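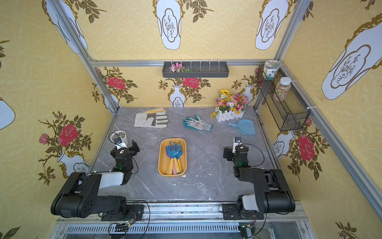
Section 9: Sending your accident papers to Prodinitz

Before you start, have your policy number to hand and, if you can manage it, a cup of tea - the form is long but there is nothing in it to worry about.

1. Sign in to your Prodinitz account and choose "New claim", then "Damage by another driver".

2. Type in the other driver's number plate exactly as you wrote it down. If you only caught part of it, put a question mark for each missing letter and carry on.

3. Tell us what happened in your own words. You have 3840 characters, which is plenty for most people, so do put in the road, the weather and who was going where.

4. Add your repair quote. Any garage will do, though Khattak and Droltby can send theirs straight to us if you give them form 2061.

5. Press "Save" and then "Send". They are two separate buttons, and a saved claim stays with you until it is sent.

Note: You have 27 days from the accident to send everything in. If a witness is slow to reply, send what you've got and add the rest later.

Caution: Please don't sign a settlement letter from the other side's insurer while your claim is open. Ring Cường Mạc on the claims desk first and he'll gladly go through it with you.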